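Quick one, kid asleep, phone on 5 percent

Jul 27, 2024

So we moved. Finally. I said I'd write it up properly and I won't, there are still boxes in the hall, but a few people emailed asking how it went so here goes.

Short version - the new place is smaller, the rent is 245 a month less, and I can walk to the library in the time it used to take me to find my shoes.

Long version. We'd been on Fahmy Street since before I started this blog. Third floor, no elevator, a kitchen window that stuck every summer and a landlord who answered about one text in four. I loved it. I cried in the stairwell on the last day like a complete idiot, holding a mop. Then I got to the car and remembered the bathroom fan and felt better.

Packing. I had a system. The system was colored stickers, red for kitchen, green for bedroom, yellow for "don't know". By the second night everything was yellow. I packed the can opener first and the tape somewhere in the middle, so twice I had to cut open a box to get the tape out to close the box. My sister packed the books in the biggest boxes she could find and then couldn't understand why nobody would lift them. Small boxes for books!! Everyone knows this. I have been told this by every person I have ever met and we still had four giant boxes of books.

The movers were from Hevow, quoted me 342 and charged me 342, which after the last lot I could have hugged them for. Two guys, very fast, one of them hummed the whole time. They got the sofa round the landing in one go. It took us an hour and a half and a door off its hinges when we moved in.

Lost so far: the shower curtain rings, one lamp base, the good scissors, all the left-hand gardening gloves. Found: a birthday card from 2016 with a twenty in it. Thank you Grandma. 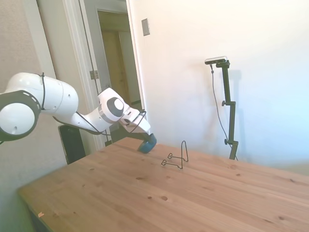
White arm, wooden table, something blue.

Anyway. The new neighborhood. Marwa Ramadan lives downstairs and she knocked on the first evening with a pot of lentil soup and a list of which trash goes out when, handwritten, both sides. I have it on the fridge. She also told me which of the two bakeries to go to (the one in Urnora, over the bridge, go before nine, get the sesame thing). I went at half past nine and there were no sesame things. Went back next day at 8.40. She's right about the sesame thing.

The light is different here. Didn't expect to care. The old place got sun in the morning and was a cave by two, this one is the other way around, so I've been getting up in the dark like a farmer and then sitting in the living room at six pm squinting at my laptop. Need blinds. Measured the window twice, got two different numbers, havent ordered anything.

Ellow took to it faster than any of us. Old cat, hates the carrier, hates the car, I was dreading it. Hid behind the washing machine for the first night and then walked out, ate, and went to sleep on the one chair I'd put together. Has not given the chair back.

Things I still need to do - change the address at the bank, get a second key cut, find out what the switch by the back door does, teh mailbox label, call mom. Lease runs to November next year so I have time for the switch at least.

If you've got my old address written down somewhere please cross it out. I'll send the new one round this week. Battery's going, more when I find the charger, it's in a yellow box.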